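Automated confectionery sorting (Brostunia)

From the Nirnen regional industry wiki. Needs more sources. Last major edit Nov 17, 2025.

Automated confectionery sorting at Brostunia is the use of two-armed robot stations to sort wrapped sweets and snack bars by kind, work formerly done entirely by hand. Brostunia is a mixed-snack packer in Nirnen – gift bags, vending refills, showbag fillers. The stations run software called Drumo, written in-house and maintained by a small group at the company's Ibarra building. The article covers the sorting only. For the packing line see separate entry (not written yet).

Background

Mixed returns were always the sore point. Cartons come back from shops and vending operators with everything tipped in together, and up to 400 cartons can turn up in the weeks before Christmas. Hand sorters stood at long benches and threw by colour. Fast, but hard on wrists and necks. Rosters in December were filled with casuals, many of them students, and the permanent staff spent a good part of each shift showing new people what went where.

Floor Cuypers, then the shift lead, kept a notebook of complaints from the benches. Glare, bench height, sore thumbs, the smell of aniseed. The notebook is cited in most of the internal papers and was the starting point for the first station layout.

The station

Each station is a table with an arm on either side and bins at the back. Bins are plain plastic, coloured or tinted differently so staff can tell them apart at a glance. Arms end in two-fingered grippers. Items are spread on the table in small groups, not in a heap. Heaps were tried early and given up.

Wrappers are the difficulty, not weight. Foil reflects. Clear film nearly disappears under ceiling lights. Twisted ends get pinched and the sweet swings. Thin sticks roll. Staff at Ibarra grade a new product as "easy", "fiddly" or "leave it", and the "leave it" ones stay with the hand benches.

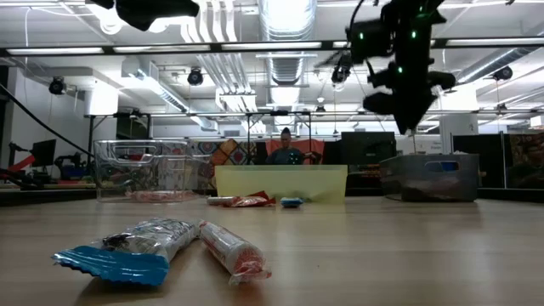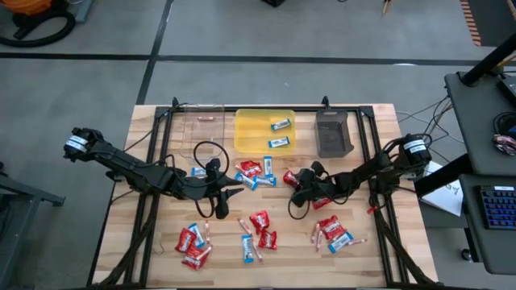

Sorting table at Ibarra, seen from two viewpoints.

Changes to jobs

No permanent sorter was let go, according to the company. Casual hiring did drop, and this is the part most argued over in town. Of 137 people who had worked the benches in the last all-hand season, 100 were offered something the following year. Shorter season, fewer late shifts. Some took it, some had moved on to the cannery.

The new role is called table minder. A minder lays out the sweets, watches the arms, clears dropped or torn pieces, changes bins and logs anything odd. Pay is one grade above bench sorter. Training takes four shifts, the first of them spent mostly on the stop button and where not to put your hands.

Opinions differ on whether it's a better job. Less strain, by most accounts. Also quieter and a bit lonelier – bench talk was a big thing at Brostunia, and minders work apart from each other. Cuypers, now in charge of minder training, asked for tables to be set closer together so people could chat. Two of them were moved. Others complain about the waiting. You can't read, you can't wander off, you just watch. Rotation between tables and hand benches every two hours was brought in after that and is generaly liked.

Ignacio Fuentealba, a bench sorter for 11 years, wrote in the staff newsletter that he had "gone from having the fastest hands in the room to being the person who knows why a wrapper is difficult". He now does the product grading. The post didn't exist before.

Speed and errors

Slower than a good human sorter, on any fair comparison. Brostunia doesn't claim otherwise. The case made for the stations is steadiness over a long shift, and being able to run a second shift without a second full bench crew. A trial of 200 mixed cartons compared one station against a pair of hand sorters. The sorters finished well ahead. Error figures weren't released and the union has asked for them more than once.

Most common faults, from the minders' log:
Two items lifted together
Sticks rolled out of reach
Bar placed across the rim of a bin
Film stuck to a gripper finger

Agreement with staff

A written agreement covers the stations. Minders may stop a table without asking. Logs can't be used to rate individual workers. Any new station needs six weeks' notice to the floor. The clause on recordings was the slowest to settle – cameras on the tables are allowed, but footage is kept only for fault finding and software work, and staff can ask to see it.

Renewal is due next December. Rotation hours and the grading of fiddly products are both expected to come up agian.

See also
Hand benches (Brostunia)
Vending returns
Seasonal work in Nirnen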